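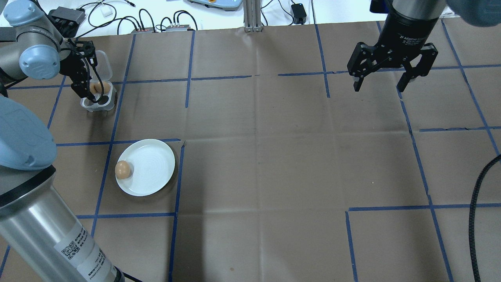
By the Lumanlan Technology Desk
Feb 3, 2025

Internet provider Vakex will open a network research centre in the town of Tumgate, the company announced on Monday. The centre will study how internet traffic behaves in small towns and on farms, where many homes still depend on one single line.

Vakex will share the building with the Lanevia technical college. Under the agreement, 30 researchers will work there when the doors open in October, and the college will send its own students for practical training during the school year. The two partners signed for a first period of 2 years, with a possibility to extend.

The first project is a measurement program in the Tumgate district. The company said 1,482 households have already agreed to put a small measuring device beside their modem. The device records the speed and the delay of the connection, but it does not record which pages a person visits. Households can leave the program at any time and they do not need to give a reason.

Results will be published every three months on the website of the college, in a form that other providers can also use. Vakex said it will not edit the reports before they are published. The college asked for this condition during the talks, which lasted most of last year.

Local councils in the region have welcomed the plan, although one of them asked why the program covers only 39 streets outside the town centre. Vakex answered that more streets can be added after the first winter, if the budget allows it.

The cost of the centre was not made public. Applications for the research positions open next month through the college.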